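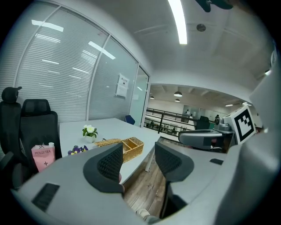
Quick notes from the Umberg makers' fair, typed on the train so excuse the mess.

Went for the cord and bracelet people mostly. Hall opened at 9, I got in closer to 10, already packed by the coffee stand. 68 stalls this year. Didn't see them all, not even close.

Best stop by far – Tanui. Small outfit, all their awareness bands are braided on site, and part of every sale goes to a hearing-loss support group. I bought 2, one teal and one orange/gray. Nice clean ends, no melted blobs. Clasp is plastic but feels solid. Alois Moser was doing the demo and went way too fast for me, so I stood thru it twice. Got the cobra weave, lost it again at the side-release buckle. 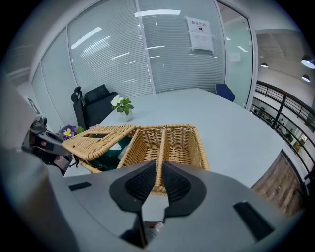
Wicker basket on the white table, lid up.

Then Borico, who do the cord itself. Bigger stand, lots of spools, kind of pushy. They want a minimum order of 3000 feet for custom colors, too much for our fundraiser. Stock colors have no minimum. Took the color card. The yellow is more of a mustard, be warned if you're matching school colors.

Talked to Esko Saarela at lunch (soup, fine, overpriced). He sells dog collars and key fobs for an animal shelter in Clarncombe and says the fobs outsell everything, mostly at the register. $19 for a collar seemed high to me but he'd sold most of the larges by then. Small ones not moving.

Missed the dye workshop – full. Sign up early if your going next July, the list is on a clipboard by the side door and not online.

Parking terrible, take the train. Bring cash, half the card readers were down in the afternoon. Will post the bracelets next to our old ones once I find the old ones.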